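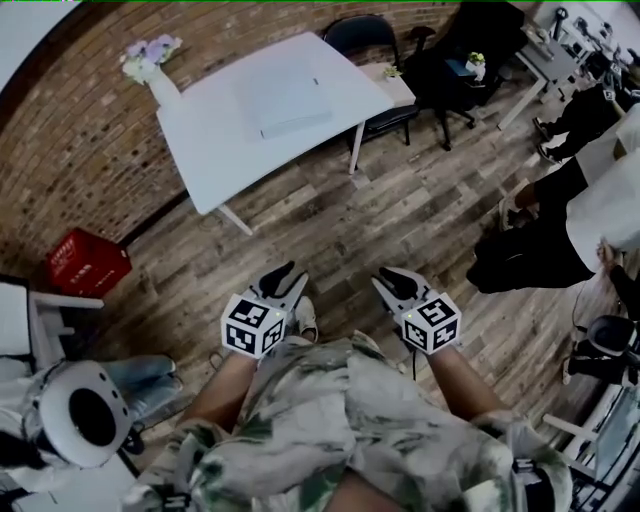
Both grippers up in view, marker cubes facing out.

Handheld gripper collection: what are your house rules?

dvenckus
We're writing a one-page practice sheet for operators at Windholm and I'd like to hear what other groups enforce. Current draft:

1. Both grippers in view of the head camera before recording starts. Hold two seconds, then go.
2. Marker faces wiped at the start of each shift. No fingers or tape on them.
3. Status light checked on each unit. If you can't see it from where you hold it, tilt the unit until you can.
4. Cables behind the forearm, never across the fingertips.
5. No loose straps or lanyards hanging in front of the shirt.
6. Closed shoes.
7. Anyone not recording stays out of the work area.

We had 2,063 takes last month and kept 1,387. Most of the rejects were lost tracking at the start or a cable crossing the view.

priit_b
Rule 1 is fine. Rule 7 won't hold in a shared room. Look at your own picture, there are people and headsets on both sides of the operator. Either tape a line on the floor and say what's inside it, or drop the rule. A rule that gets broken every day makes people ignore the other six.

dvenckus
Fair. Would you give a distance?

priit_b
We use an arm's length plus the gripper. No number, people can check it by reaching out.

ohmsteader
Disagree with Priit. Other people moving through the view is a data problem as well as a safety one. At Vaher we reject any take with a bystander's hand in it. It costs us maybe one take in ten and I'd still do it.

priit_b
Depends what you train on. If the policy is going to run in rooms with people in them, I want people in the data. With consent forms signed, and that should be rule 8.

kettle_lid
+1 on consent. Ours is signed once per Wednesday session and stays in the binder with the take log.

On rule 2, wiping isn't enough. Edges of printed markers wear. We swap the prints every 300 takes whether they look bad or not.

ohmsteader
300 seems early. We get about double that with laminated ones.

kettle_lid
Lamination gave us glare under the ceiling lights. Matte only here.

dvenckus
Taking these. Rule 2 now says matte prints and a swap log, interval left to the site. Rule 7 becomes a taped line. Rule 8 is consent. Rule 5 stays, I have one in the corner of my own picture, strap and clip on the shirt.

Still open is break time. We have 80 minutes on, then a break. Anyone shorter?

priit_b
Half that. Wrists go first.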